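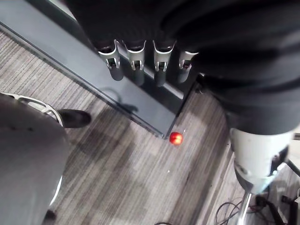 Eduardo Aguiar replied:
If things keep rolling off, the floor under the table is the first thing I'd check. Carpet gives under the legs, and one corner can end up lower than the rest after a few months. Put a level on the top both ways before you buy anything.

tonirmont24 wrote:
I did that in February. The bubble sits in the middle lengthwise and a hair off the other way. Small stuff still ends up on the carpet, mostly near the one corner. The top is slick and dark blue, and anything round just goes.

sampaio_k wrote:
Slick top, round objects, hard edge. You need a lip or a mat. I used a rubber drawer liner from the hardware store, cut to size with scissors. It stays put without glue and you can rinse it in the sink.

tonirmont24 wrote:
Does the liner leave marks? I had one in a kitchen drawer that stuck to the shelf paper and came off in crumbs.

sampaio_k wrote:
Mine hasn't, but I lift it every couple of weeks and wipe under it. The cheap white mesh kind is the one that crumbles. Get the solid kind.

Eduardo Aguiar replied:
I don't agree on the liner for a shiny top. I had one on a desk with a similar finish and it left a haze in a grid pattern that took 2 rounds of vinegar and water to get off. A plain tray is better. Mine is 24 inches long with a low rim and it does the same job. Pick it up when you need the whole table.

indix wrote:
Tray gets my vote too. Or a wool felt mat if you don't like the noise. Felt grabs lint from everything, so keep a roller handy.

claltuvum wrote:
Why fix it at all? It's carpet. Nothing breaks. You bend down and pick it up.

tonirmont24 wrote:
My back is why. Also the carpet is striped gray, so red things I find right away and gray things I find with my foot.

claltuvum wrote:
OK, fair.

Eduardo Aguiar replied:
On the level being a hair off: you can fix that too. Felt pads under the low legs, stacked until the bubble centers. It took me 3 on one leg. Press down on the corner after each one and check again, because the carpet keeps settling for a while.

sampaio_k wrote:
Use furniture cups on carpet. Pads sink and you'll be doing it again by summer.

tonirmont24 wrote:
Going with the tray first. There's one in the hall closet that should fit, roughly 2 feet long. If that doesn't do it I'll try the cups. Does anyone know if the cups come in square? My table legs aren't round.

indix wrote:
They do. Measure the leg at the very bottom, some of them taper.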